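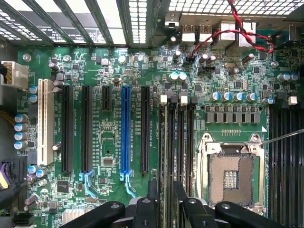 Ticket 814 - Timeline export drops the source line
Product: Zultlow archive, election events collection
Opened by: Ineke Van Hecke
Assigned to: Shanthi Weerakoon
Status: open, workaround available

Ineke Van Hecke, June 24, 2026
When I export the timeline of the Ledurstead mayoral campaign, the entries come out in good order but the source of each newspaper quote is missing. On the website the source is visible. We need this for the reader's edition, where every claim about a candidate must have its source.

Shanthi Weerakoon
Thank you for the report. Which export do you use, the short or the full one? And does it happen with all the entries?

Ineke Van Hecke
The full one. Not all: 33 entries have lost the source. The entries about the council debates are correct.

Shanthi Weerakoon
I could repeat it with your file. The 33 entries are all imported from the old Dillomden press database. In that import the source was put in the note field, and the export cuts the note after 1,000 characters. The long summaries push the source out.

Cor Wouters
I have the same with the Van Beek interview, so please add me to this ticket. In my case half of the source is still there, only the page number is gone.

Shanthi Weerakoon
Same cause. As a workaround, move the source to the first line of the note and save the entry again. I tried this on 4 entries and the export was complete.

Ineke Van Hecke
It works, thank you. Hendrik Groen will do the others by hand. One question - will the entry show as edited to the public? Some readers are very suspicious when a campaign page changes.

Shanthi Weerakoon
Yes, it shows the new date. You can write "source moved, text unchanged" in the edit remark. The limit itself will be removed in the July update. I keep the ticket open until then.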